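We use cookies to remember your cart and to see which pages people read. By continuing to browse you agree to this. Accept | Manage settings

Zalovier Painted Panel System
Wall panels for booths, display corners and small room dividers

If you have ever stood in a rented hall at six in the morning with a roll of fabric, a box of clamps and a sinking feeling, this page is for you. We spent a good many years selling pipe and drape to craft fair people, florists and bridal shops, and we still think it does a fine job for the money. But customers kept asking us for something that looked more like a real wall, something with a bit of prettiness to it that wouldn't billow every time the loading door opened. The Zalovier system is what we came up with, and we're awfully fond of it.

The idea is simple. Stiff panels slide into grooved aluminum posts and rails. You stand up a corner post, fit a bottom rail on each side, drop the panels in, and cap the whole thing with a top rail. There is one tool, a hex key, and we put two of them in every box (we know where the first one goes, it goes under somebody's van seat). Once you've built it at home a time or two you'll find your own order of doing things, and please do build it at home first!

What comes in the starter set

The starter set has 4 panels, enough posts and rails to make an L-shaped corner with two panels to a side, a bag of fasteners with a few spares, both hex keys, and a padded carry sleeve for the panels. Rails come in their own cardboard tube, and we'd suggest keeping the tube. Leveling feet are sold separately and are well worth having if you work in old buildings, barns or anywhere with a floor that has settled.

Choosing a print

There are 16 prints in the current range. The Ranow group is the quiet one, mostly plain washes and soft stripes, and it suits jewelry, ceramics and anything where you'd like the eye to go straight to the goods. The Soylu group is the flowery one. Those started out as painted sheets, real paint on real paper, and we scan them at full size so that the brush marks come through on the panel. The Celtville group is darker and more old-fashioned, with deep greens and browns, and the candle makers seem to love it.

A word on color. Every screen shows color a little differently and we would much prefer you didn't order a full set from a phone. Ask for swatches. They're cut from the same panel stock, they come in a set of 4, and we take the price off your order when you buy. Look at them under the lights you'll be using, too. Hall lighting can turn a gentle lavender quite gray, and warm bulbs will push a cream toward yellow.

Linking sets together

Any post will take a rail on any of its grooved faces, so a second set can carry on from the first in a straight line, turn another corner or close up into a three-sided booth. For a run longer than three panels, please add a mid post. It'll stand without one, but it will wobble if a shopper leans on it, and shoppers do lean.

Panels look their best when the pattern wraps the corner without a big change in background, so we try to pick pairs from the same print batch. If you're adding to a set you bought a while back, tell us your old order number and we'll match it as closely as we can.

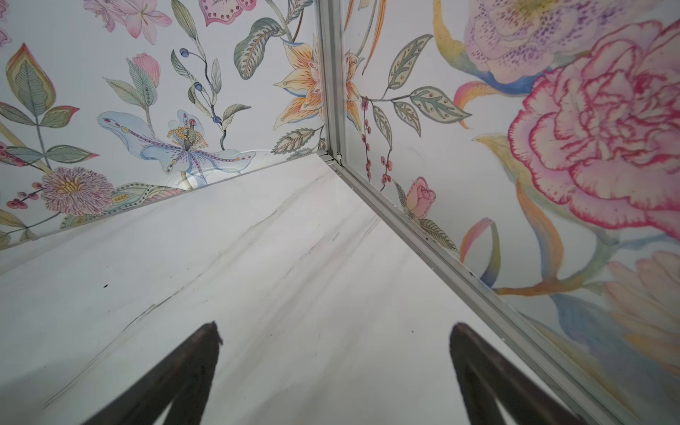 Floral panels on a pale white-lavender background, with aluminum corner post and bottom rail, on a marble-patterned floor.

Care and cleaning

A soft cloth and plain water will handle nearly everything. Skip glass cleaner and anything gritty. For the rails, run an old toothbrush down the groove before you pack up, especially after an outdoor show, as sand in there will scratch the panel edges the next time you slide them in. Store panels upright in their sleeve. Lying flat is fine for a weekend, though over a whole winter they can take on a bow.

Shipping and returns

We ship flat, by ground carrier. Unused sets can come back within thirty days in their original packing. Custom sizes can't be returned, so do measure twice and drop us a note if you're unsure. We passed 2,000 sets sold this spring, which tickled us all, and the next production run is planned for August. Back orders will go out first.

Page updated June 7, 2020

Related items
Zalovier Mid Post
Zalovier Leveling Feet, pack of four
Ranow Swatch Set
Soylu Swatch Set
Celtville Swatch Set
Padded Panel Sleeve, large
Spare Fastener Bag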